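Reviewed: Hladun 2, behaviour and suspension records module, self-hosted edition. Test data from the Suvcombe secondary campuses, de-identified before import. Last revised 2025-03-08.

## What it does

Hladun is an incident register for schools. Staff enter a behaviour incident against an enrolled student, select a category, and record the response: conversation, detention, in-school withdrawal, suspension or referral. The second release adds a disparity report, which compares response rates across enrolment groups for the same category of incident. Stuvov, the developer, sells it mainly on the strength of that report.

I tested it against the older Honadano register, which Suvcombe ran until February and which has no group reporting at all.

## Import and setup

The import accepts CSV only. Of 2982 incident rows exported from Honadano, 154 were rejected on the first pass. Most had a response recorded with no category, a combination the old register permitted and Hladun does not. The error log gives the row number and the failed rule, but not the field contents, so each row has to be looked up in the source file.
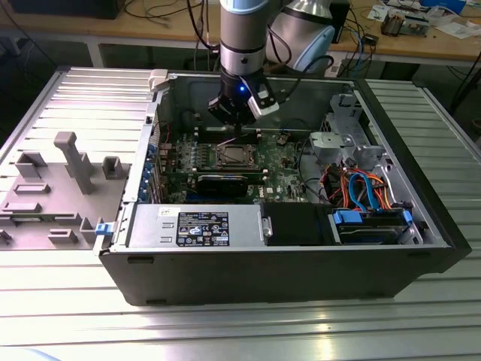 Category mapping is done by hand on a single screen. There is no way to save a partial mapping. If the session times out, the work is lost, and the default timeout is short. It can be lengthened in the server configuration file; the setting is undocumented in the administrator guide and appears only in the release notes.

Role permissions are sound. A classroom teacher sees their own entries, a year coordinator sees the year level, and enrolment group fields are hidden from both unless a principal grants access. Every view of a protected field is written to the audit log, with the user and the time.

## The disparity report

The report calculates a rate ratio for each category and response, with a confidence interval. Cells with small numbers are suppressed by default, and the threshold is adjustable. The method is stated in full in an appendix, including the treatment of students who change groups during the year.

Three limitations matter in practice.

- The denominator is enrolment at census date. A campus with high mid-year movement will get ratios that drift, and the report carries no warning to that effect.
- Categories are taken as entered. "Defiance" accounted for 292 rows in the test set, and the free-text notes behind it ranged from an unremoved cap to a thrown chair. A ratio computed on that category compares unlike things, whichever way it comes out.
- Repeat incidents are counted individually. A first-incident filter exists, but it resets each term and cannot be set to the full year.

The second point is a data problem more than a software one, though Hladun could reduce it by requiring a severity level at entry. Honadano did this, and the field is dropped on import. Any board intending to put these ratios in a public document should have the notes for the larger categories read first by someone who didn't write them.

Exports are to PDF and CSV. The PDF omits the confidence intervals unless "extended layout" is ticked, a poor default for a document likely to be quoted at a meeting.
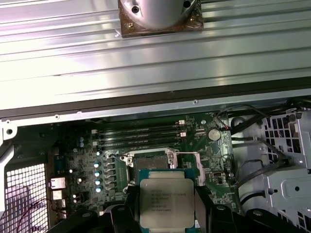 ## Performance and support

The full-year report ran without trouble on an ordinary office server. Filtering by campus is quick; filtering by staff member is slow enough that I assumed it had failed the first time. Stuvov answered my query about the timeout setting and did not answer the one about the severity field.

## Assessment

Suitable for boards that already have consistent categories and someone on staff who can read an interval estimate. Schools moving from Honadano should keep a read-only copy of the old register until the severity field is supported. I would not use the standard PDF layout for anything leaving the building.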